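Eklund Floor Paint Kit (dark navy): a review after one winter

I bought this kit in October for the floor of our upstairs room in Fallthorpe. Before I bought it I was looking for a long review by a person who has lived with the paint for some time, and I did not find one. Most of the reviews I found were written the day after the last coat, when every floor is beautiful. It is now April and I think I can say something useful.

I am not a professional painter. I have painted walls in three apartments and one floor, the hallway, with the gray paint from Usum. I will compare with that one, as many people will be choosing between the two.

What is in the box

The kit has two cans of color, one can of primer, a bottle of cleaner, a bottle of clear top coat, a roller with a long handle, four roller covers, one brush with an angled end, a plastic tray and a roll of tape. There is also a folded sheet with instructions in five languages. I read it in English and then in my own language, and the two do not agree about the drying time. The English says seven hours between coats. I followed the English and had no trouble with it.

I paid 200 dollars at Guvimo. The same money buys more paint if you take everything separately, I made the calculation. But I would have forgotten the cleaner for sure, and I would have made one more trip for roller covers. For a person who already owns good rollers I would advise to buy only the cans.

The brush is better than I expected from a kit. It did not lose hairs. The tray is thin and bends when you lift it full, so please fill it only halfway. The tape I did not like at all, and I come back to it later.

Choosing the color

Eklund makes this paint in nine colors. We took the darkest one, a navy which looks almost black in the evening. With light gray walls the line where the floor begins becomes very sharp, and this was the thing my wife and I both wanted. We had before a yellow varnish that made the whole room look tired.

I must warn that the color card is of no help with the dark shades. On the card the navy and the charcoal look the same. I asked in the Guvimo store if they have a bigger sample and they had painted boards behind the counter, only you have to ask. Put the board flat on the ground when you look at it. If you hold it up in your hand it catches light from another side and it seems much more blue. 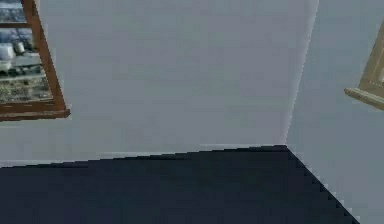

Preparing the floor

You will read everywhere that preparation is most of the work, and I can confirm it. The old varnish has to be sanded until it is dull. The kit does not include sandpaper, and I find this strange for a product which promises "all you need" on the lid. I used a rented machine for the open area and a block of wood with paper around it for the corners. The corners took me longer than the rest of the room.

After the sanding I vacuumed twice and then used the cleaner from the bottle. It has a sharp smell, similar to vinegar but more sweet. The instructions say to mix it with warm water and to wipe until the cloth stays clean. My cloth never stayed completely clean and I stopped after the fourth bucket.

Fill the gaps between the boards before the primer. I left some small ones, thinking that the paint would close them. It does not close them, and on a dark floor they look like pencil lines. It is my own mistake and I do not take away points for it.

Rolling it on

The primer is white and thin and goes on fast. I needed 40 minutes for the room, with the edges. It looked terrible afterwards, with stripes everywhere, but the stripes do not matter.

The first coat of color over a white primer is a small shock. You see every movement of the roller. I was ready to write an angry letter to Eklund. Then comes the second coat and it is a different floor. If somebody from the company reads this: please offer a gray primer for the dark colors, it would save the customers one bad night.

The paint is thicker than the one from Usum. It stays longer on the roller and it does not splash, which I liked very much, but it also begins to dry sooner. You have to keep the edge wet, meaning that you cannot stop in the middle to answer the telephone. I worked along the boards, two or three boards at a time, from the far wall to the door. I turned the heating down before, following a tip on the can, and I believe it helped.

The lid says that one kit covers 400 square feet. Our room is smaller than this and still I finished both cans to the bottom. Perhaps it is true for a floor in perfect condition and with one coat. With two coats I would not trust it, and for a large living room I would buy an extra can from the beginning.

About daylight

Plan your work for the day. I did the second coat in the evening under a ceiling lamp and missed a place as large as my hand beside the radiator, which I saw only the next morning. When the light comes from the window across the wet paint, you see at once where it is still dull. With a lamp from above you see nothing, everything shines the same. If the room has one window only, look always toward it while you roll.

Daylight also decides how you will like the color later. On cloudy mornings our floor is blue and rather friendly. In the evening it is simply dark, and we had to put a second lamp.
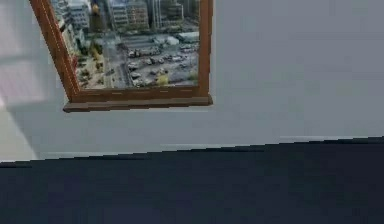
Pale gray wall and a window with a brown wood frame and sill, high above a city.

The tape and the edges

Now the tape. It is a cheap blue tape and it holds too weakly on the baseboards and too strongly on fresh wall paint. In two places the navy went under it and I had to repaint the baseboard with white. In another place it took with it a piece of wall paint when I pulled it. I changed to a tape I had at home and had clean lines after that. Pull it when the paint is still a little soft, slowly, and fold it back over itself.

Around the door frame I did not use any tape, I used only the angled brush and a piece of cardboard. It was the best edge in the room. If you have a calm hand I recommend to do everything this way.

Think also about how you will leave the room. It sounds stupid to write it, but I had the tray on the wrong side of me and had to step over it with a wet roller in my hand. If the door opens into the room, do the part under it last and leave the door open overnight, otherwise it can stick to the paint at the bottom edge.

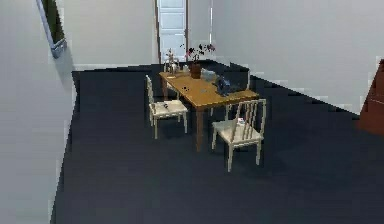
How it looks after the winter

We moved the furniture back after one week, as the sheet says. The desk has felt under its feet and left nothing. The chair with wheels has made a dull area in the top coat, but the color below is not damaged. We have put a mat there now.

Scratches: there are a few, all near the entrance, where small stones come in with the shoes. They are light in color and you see them well from standing height. I repaired the worst with a thin brush and the rest of the paint from the roller tray, which I had saved in a jam jar. The repair is visible only if you know the place. The Usum floor in the hallway has more scratches for the same time, though people walk there much more, so it is not a fair contest.

Dust is the real enemy. A dark floor shows everything, dust, flour, the hairs of the cat, a drop of water which dried. I sweep this room three times more often than the other ones. It has nothing to do with the quality of Eklund and would be the same with any other brand, but you should know it before you fall in love with a dark color in a catalog.

For washing I use warm water and very little soap. A stronger cleaner left gray clouds which went away only after the second wash with clear water.

Eklund or Usum

The Usum paint is cheaper, easier to spread and more forgiving if you are slow. It has also less smell. The surface is softer and after the first winter it looked older. The Eklund needs more attention on the day, and you get a harder floor with a deeper color. For a rented apartment or a storage room I would take the Usum. For a room where you sit every day, I would pay for the Eklund again.

My rating

Paint: very good.
Primer: good, but it should be gray.
Brush and roller: good.
Tray: weak.
Tape: throw it away.
Instructions: clear in English, please check the other languages.

Four stars of five. I take away one star for the tape and the missing sandpaper together. In July I want to do the bedroom, in a lighter color from the same series, and I will add here how the lighter one behaves with dust.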